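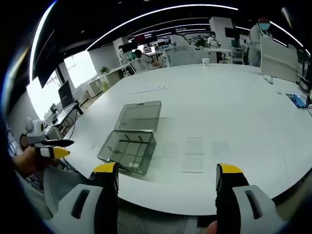 How do you stop small parts from wandering between compartments in one of those hinged plastic boxes? Cut a thin sheet of plastic to the size of the inside and lay it over the ribs before you close the lid.

That was the short version of my post last month, and I'm glad it helped a few of you! To the person who wrote:

> I tried it with my bead box (17 compartments, the Treka one) and the sheet keeps bowing up in the middle. Is mine too thin, or did I cut it too big?

Too big, I'd bet. Mine did just the same until I trimmed a hair off the long side, and then I had to trim it again after a hot week in July, so go slowly and try it in the box as you cut. I keep a couple of spare sheets flat under a book, as they curl if you store them rolled (ask me how many I've lost that way). If it still bows, put a bit of felt inside the lid, 8 mm is plenty.

Happy sorting, all, and do write back with how it goes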